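Morik Sink Scenes

README, last updated 12/08/2019

Hi! If you've landed in this folder you're probably looking for the simulated sink scenes we use for the dish-clearing arm at the Drumley staff kitchen. This file covers what's in here, how the scenes came about, and a fair bit about what the arm has done to the working day of the people in that kitchen, which I kept getting asked about and finally decided to write down in one place.

What's in the folder

There are 400 rendered scenes, all of them a sink with a few things left in or near it. Each one comes with a scene file, a still, and a short task line in plain English ("take the plate out of the sink", that kind of thing). The scenes are split into 2 sets. The first is for practice, and the second is held back for testing, so please don't train on it, even a little, even if you're in a hurry. I did that once in June and lost a whole batch of results.

Rocha is the simulator. Drukinov is the planner that sits on top and picks what to grab first. You need both to run the scenes, but you can look at the stills with nothing installed at all.

Why sinks

I wanted to start with the dish racks, because racks are tidy and I like tidy. The kitchen crew talked me out of it. They said the racks were fine, and what wore them out was leaning into a deep basin over and over to fish out whatever people had dropped there on their way back to their desks. Plates, fruit, lunch leftovers, you name it. So the sink it was, and I'm glad I listened!

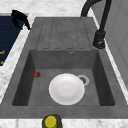

Sink scene from the practice set: white plate by the drain, strawberry at the left.

Scenes like that one are harder than you'd guess. A plate lying flat on the floor of a basin doesn't give you much edge to get hold of, and steep walls leave very little room to come in from the side. Food is its own headache. The crew sorts scraps from dishes without thinking about it, and we had to spell that out for the planner one rule at a time (a strawberry goes to compost, a plate goes to the rack, and please don't squash the first while reaching for the second).

What changed for the crew

The arm does the first pass after lunch now. The person on shift used to spend that time bent over the basin, and now they're mostly at the rack and the prep counter, with an eye on the arm. Their backs are happier, and they've told me so more than once. It's also a noisier kitchen, and some of them miss having that stretch to chat at the sink. I don't have a fix for that one.

Shift hours stayed the same. We agreed on that before anything was bolted down, and I'd push anyone copying this setup to do the same. The crew also has the last word on stopping the arm. Anyone can hit pause, for any reason, and they don't have to fill in a form afterward.

Known problems

The lighting in the renders is kinder than the real kitchen. There's no running water and no soap foam anywhere in the set. On the test scenes the arm clears up to 70 percent on the first try, and the misses are mostly flat plates. Don't use these numbers to argue for fewer people on shift, please. They were never meant for that, and a person still has to deal with everything the arm leaves behind.

Using it

Anyone at Drumley can use the scenes for whatever they like. If you're outside, ask first, I usually say yes. If you add scenes, keep the task lines short and write them the way the kitchen crew would say them out loud. New scenes go in the practice set unless we've talked about it.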